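Caring for Desks and Work Surfaces Near Windows

Reading time: 3 minutes

Residents of Kakakhel are reminded that furniture placed beside a window requires somewhat different care from furniture kept elsewhere in the home. Sunlight, condensation and dust from open sashes all affect painted and coated surfaces. The following guidance has been prepared by the Household Advice Service and replaces the sheet issued in August.

Routine cleaning

Dust the surface with a dry microfiber cloth before any liquid is applied. Grit left on a white desk will be dragged across the finish by a damp cloth and will leave fine gray scratches. Once the dust has been removed, wipe with warm water and a small amount of dish soap, working from the back edge toward the front. Dry at once with a second cloth.

Scouring powders, bleach and abrasive sponges should not be used. Ink and marker stains may be treated with rubbing alcohol on a cotton pad, after a test on the underside of the desk.
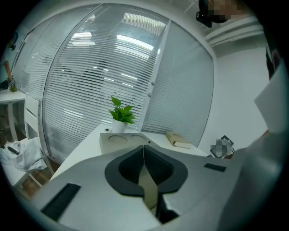 Potted plants should stand on a saucer or a cork mat. Water that collects under a pot may lift the edge of a coating within a few weeks, and the resulting ring cannot be polished out. Plants are best watered at the sink and returned once they have drained for 15 minutes. Leaves that touch the glass in winter should be turned back toward the room.

Drinks

Cups are the most frequent cause of marks reported to this office. A holder or tray with raised sides is preferred to a loose coaster. Recesses gather crumbs and dried coffee, and should be wiped weekly with a cloth wrapped around the handle of a teaspoon. Felt pads on the underside prevent scuffing; check every few months that they remain in place.

Sunlight

Objects left in one position for a whole summer will leave a paler or darker patch where they stood. Move trays, lamps and pen pots a few inches every 8 weeks. Where the sun is strong, a light blind should be lowered during the middle of the day.
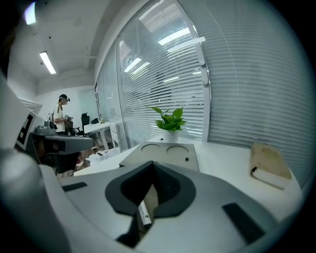 Condensation

Leave a small gap between the desk and the wall so that air can circulate. On cold mornings, wipe the sill before the water runs down behind the furniture. Mildew on a sill may be removed with white vinegar, left for 15 minutes and rinsed thoroughly. Vinegar should be kept away from natural stone.

Questions may be left at the front counter.

Last reviewed 9/21/23

Comments (3)

Gerasimos Nikolaidis
Does the rubbing alcohol advice apply to varnished pine? Mine went cloudy in one spot.

Household Advice Service
It does not. Please use soap and water only on varnish.

Thanasis Vasilakis
The teaspoon handle works well. I use a chopstick for the corners.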